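3. Caring for your Terkau cutting board

A well-oiled board is a pleasure to use, and this one will reward you for years!

Before first use
1. Wipe both sides with a damp cloth and a drop of dish soap.
2. Stand the board on its edge overnight so air reaches both faces.
3. Rub in food-grade mineral oil along the grain, rim and groove included. Wait 20 minutes, then buff off the extra.

Every day
4. Carve with the groove side up – it catches the juices beautifully.
5. Wash by hand and towel dry right away.

Note: Darker and lighter strips take up oil at different rates. The colour evens out after 2 or 3 coats.

Caution: Never soak the board or put it in the dishwasher. Move it well clear of the toaster before you switch the toaster on.

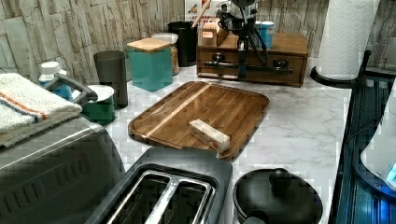

Fig. 3: Cutting board on the countertop, groove side up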